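Notes from my desk

Mar 4, 2019

Well, I finally did it. After years of saying I'd get around to it, I spent most of January retyping my grandmother's recipe cards, and I've come out the other side with sore wrists and a real craving for plum dumplings. There were 356 cards in that old biscuit tin! I'd have guessed half that. A lot of them are the same walnut cake with the sugar changed, and she never once wrote down an oven temperature. "Hot oven" is as good as it gets.

The handwriting was the hard part. She wrote in pencil when she was in a hurry (always, as far as I can remember) and she shortened everything. I was stuck for days on a word that looked like "smt" until Syahrul Harahap wrote in after the last newsletter and suggested semolina. Of course it was semolina. Thank you, Syahrul, I owe you a dumpling.

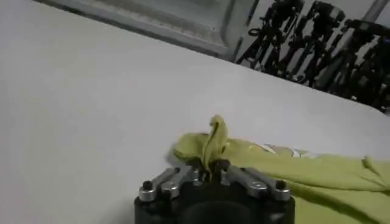
Then there are the names. She labeled cards by whoever gave her the recipe, so I have "Halilović pie" and "Halilović pie, better" and no idea which of the Halilovićs made the better one. They lived two doors down from her in Fleltdale and there were a lot of them. If any of you are related, please write to me, I'd love to know who to thank for that crust.

I'm going to print 40 copies, spiral bound so they lie flat next to the stove. Most are spoken for by cousins already, but I'll hold a few back for readers, so drop me a line if you want one. I'm still going back and forth on whether to fix her spelling. My sister says leave it. My mother says fix it, and please take out the jellied fish while you're in there.

The fish stays, Mom.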